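The Reunion That Keeps Selling Tickets

Garna has now broken up twice and gotten back together twice, and each time the band has had a box set ready. The latest one, Fadudano, comes in a numbered edition of 2,083 copies, spread over 4 discs, and it is being sold as the complete record of the Salinas years. I have spent two weeks with it. Complete is a strong word.

The story, as the liner notes give it, goes like this. A rhythm section from Salinas cuts a demo in a rented garage, the singer joins a month later, and by October they have a deal with Dralteck and a record in the stores. The drummer, trained in a college percussion program, holds everything together. Then come the tours, the money trouble, the solo albums and the long quiet. Most of that is probably right. But the garage gets bigger in every retelling, and the month between the demo and the singer has shrunk from the half year the band used to talk about in interviews. 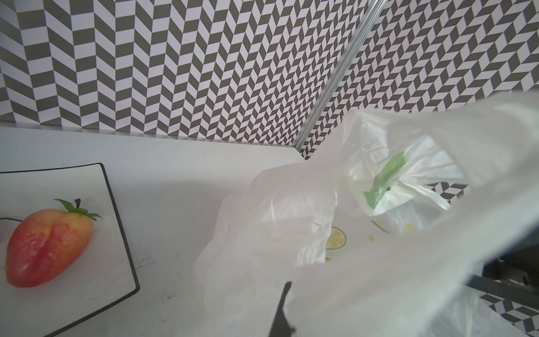 Dralteck's remastering is where my doubts really start. The label says it went back to the original tapes for every track, and on the first disc I believe it. The kick drum has weight, and you can hear the snare wires buzz under the bass. By the third disc everything has been pushed to the same level. Listening to it is like staring at gray-and-white herringbone tile, one zigzag column after another, until your eye gives up looking for a place to rest. The old vinyl had quiet spots. The verses on the second album used to sit well below the choruses, and when the guitars came in you noticed. Now they come in and you check whether you bumped the volume.

Then there are the "lost" recordings. Nine are listed on the back of the box. Three of them are backing tracks with the vocals muted. One is a sound check, and not a long one. Fans who traded cassettes back then will already own a better copy of the live set on disc four, with the drum solo left in. On Fadudano it fades out before the solo gets going, an odd choice for a set that spends six pages of its booklet praising the drummer.

I did like two of the demos. They are rough, a little too fast, and the singer laughs through a missed entrance. Nothing else in the box sounds as much like people in a room.
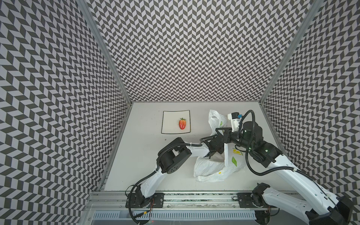
Who Was Counting?

The booklet says the band played 1,321 shows before the first split. I would love to see the list. The tour pages printed in the same booklet leave out two whole winters, and several dates show the band in different states on the same night. Maybe some are radio spots. Maybe somebody added the solo tours to get a bigger number. Dralteck's press office sent me back to the booklet.

None of this would matter much if the box were cheap, but it costs more than all of the original albums do used. If you have those, play the second one loud and wait for the demos to turn up on their own. The reunion tour starts in the spring, and the label has already said it will be recorded.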